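Print this entry | E-mail this entry

Workshop notebook, May
Quiet desktop trial, first pass

Started 9:40. The claim we are supposed to be checking is Vidberg's: swap the stock fan profile for theirs, clean the case, and an old office tower gets "noticeably quieter" with no cost in temperature. Noticeably to whom, they don't say. The leaflet has a graph with no units on the vertical axis, so I am not in a generous mood.

Wenjie Fang thinks I should read the Zustport write-up before judging. I read it. They measured one machine, in one room, with the meter on the same desk as the machine. A desk hums. Half of what they call fan noise could be the tabletop.
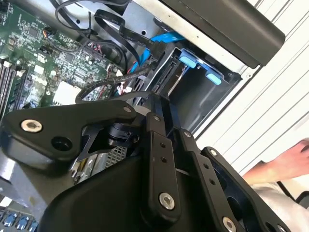
Our setup, for what it's worth: meter on its own stand, door shut, ventilation off. Fan speed read from the board, same load script every time. Baseline at idle was 933 rpm, and under load it climbed to 1477 and sat there. I let it sit much longer than the leaflet says to, as five minutes is nothing for a heatsink that size.

Then the Vidberg profile. Idle dropped to 545 rpm. That is a real drop and I could hear it, I'll give them that. Under load the fan stayed low for a good while and then shot up in one go, and I found that more irritating than a steady whir. An average hides this completely. If you're writing a report you get a nice low figure, and if you're sitting next to the thing you get a small hair dryer every few minutes.

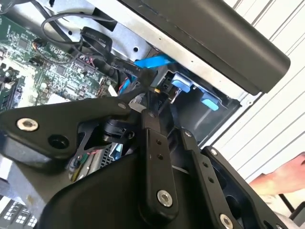

Nii Aidoo asked whether the jump is the profile or the temperature sensor. Fair question. The sensor reports in coarse steps, so a profile with a steep section will always look jumpy. I smoothed the log and the jump was still there, only later. So: probably the profile, but I wouldn't sign my name to it yet.

Dust. Everybody swears by blowing the dust out. I did 3 runs before and 3 after, and the idle figures overlap so much that I can't tell the two sets apart with the labels covered. It may matter on a machine that is properly clogged. On ours I see no case for it, and the Bai forum thread that says otherwise is people comparing memories of how loud their computer used to be.

Rubber fan mounts from Wuseo – fitted, no change I can measure. Wenjie says the tone is softer. Could be. I asked her to pick the run with the mounts from a pair of recordings and she picked wrong, then right, then said my speakers were bad. They are bad.

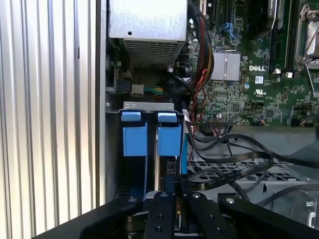
What bothers me more is that we've been treating "quiet" as one number. The meter is set to slow response and weights everything the usual way, and a faint whine that would drive me out of the room hardly moves it. Before anyone orders more parts I'd like a proper spectrum at idle and under load. Nii has a better microphone at home and says he'll bring it in.

Also the power supply has a fan of its own, and the board can't see it. None of the rpm figures in this entry include it. Should have thought of that at 9:40.

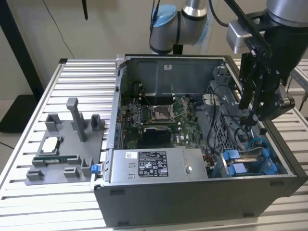

Tower on its side, cover off, power supply toward the front.

To do:
– repeat the load run with the room warmer, say mid-afternoon
– spectrum with Nii's microphone
– ask Vidberg what the vertical axis is (second time of asking)
– leave the Wuseo mounts in for now, too fiddly to take out again

Stopped 4:15. Log files are in the shared folder, smoothed and raw. Please use the raw ones.

Print this entry | E-mail this entry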